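Finding a mentor when you don't know who to ask
Speaker notes, graduate careers evening, 2024-05-28

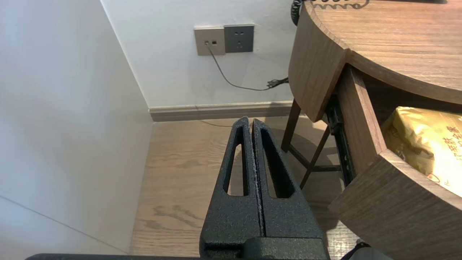

Opening (keep it slow, people will still be finding seats)

Hello everyone, and thank you for coming out tonight when I know a fair few of you have chapters due. I'm Mireille Sayegh, I finished my doctorate in soil chemistry, and I now look after the lab training program at Brodell, a job I had never heard of when I was sitting where you are.

Thank Izzati Tarigan for organising the room and the sandwiches.

My first mentor

Tell the Fikri story. I wrote to Fikri Chong after hearing him speak, and it took me three drafts and most of a weekend to produce four sentences (my first go was closer to 800 words, poor man, imagine opening that). He wrote back the next morning and we had a coffee, and then we kept on having coffees for years. He never once found me a job. He did read my cover letters, though, and told me very kindly that they all sounded like the methods section of a paper.

Pause here for the laugh, if there is one.

Who to write to

Start with people a few years ahead of you. They remember what the first applications felt like, and they're usually delighted to be asked! Former lab members are a lovely place to begin, and your supervisor will probably have their addresses somewhere.

Mention Ningsih Kwok, who went from our old department to Stelico and is happy for me to pass her name around.

What to say

Keep it short. Say who you are, why you picked them, and ask for half an hour. Please don't attach your CV unless they ask for it.

If they don't answer, write once more after a couple of weeks and then let it go. I still owe a reply to somebody from last May and I feel dreadful about it.

Questions

Leave 7 minutes. Dimas Hartono has the roving microphone. Sign-up sheet for the mentoring scheme is by the door, 60 places this year, closes Friday week. CHECK closing date with Izzati before I say it out loud.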